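Ordnung im Haushalt, Grundlagen
Handout zur vierten Sitzung: Kleinteile, Körbe, Kuscheltiere
Kursleitung: Inmaculada Sarmiento

Mitzubringen: ein Korb, ein Tisch, den man freiräumen kann, und die Bereitschaft, sich von einem Plüschhasen nicht erpressen zu lassen.

1. Wiederholung

Letztes Mal ging es um Schubladen. Wer seine inzwischen wieder so vorgefunden hat wie vorher, liest bitte Blatt 3 noch einmal, diesmal auch die Rückseite.

2. Der offene Korb

Ein Korb ohne Deckel ist das ehrlichste Möbelstück der Wohnung. Er zeigt, was drin ist, und er ist irgendwann voll. Truhen können das nicht -- in einer Truhe verschwinden Dinge für Jahre und kommen als Erbstück wieder heraus.

Für Spielzeug gilt:
Eckig fasst mehr als rund und steht besser an der Wand.
Dichtes Geflecht nehmen, sonst hängen Pfoten heraus.
Höchstens 40 cm hoch, damit auch Kinder bis auf den Boden greifen.
Keine Etiketten. Wer ein Stofftier nicht als Stofftier erkennt, dem hilft auch die Beschriftung nicht.

3. Ablauf am Tisch

Alles kommt zuerst auf die Tischplatte, auch das, was »sowieso gleich« in den Korb soll. Der Korb steht hinten, die Tiere liegen davor. Dann wird einzeln gegriffen, über den Korb gehalten und losgelassen. Werfen ist Sport und wird in diesem Kurs nicht bewertet.

Große Stücke gehören nach unten, kleine obendrauf. In der Praxis greift fast jeder zuerst nach dem kleinsten, vermutlich, weil es am wenigsten Widerstand leistet.
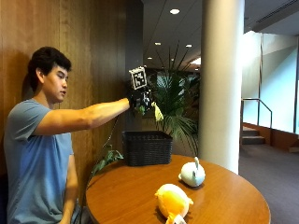
Bleibt die Frage, was mit dem Rest geschieht. Ein Korb pro Kind, mehr gibt es nicht. Was nach 17 Uhr noch auf dem Tisch liegt, wandert in die Wartekiste und wird im Juli neu verhandelt. Erfahrungsgemäß erinnert sich bis dahin niemand mehr an die Namen der Insassen, die Eltern am allerwenigsten.

4. Hausaufgabe

Einen Tisch vollständig abräumen und dabei die Zeit stoppen. Wer über 40 Minuten braucht, hat zwischendurch gespielt. Das ist erlaubt, gehört aber ins Protokoll (eine halbe Seite, keine Gedichte).

Nächste Sitzung: Kabel. Bitte ausgeschlafen erscheinen.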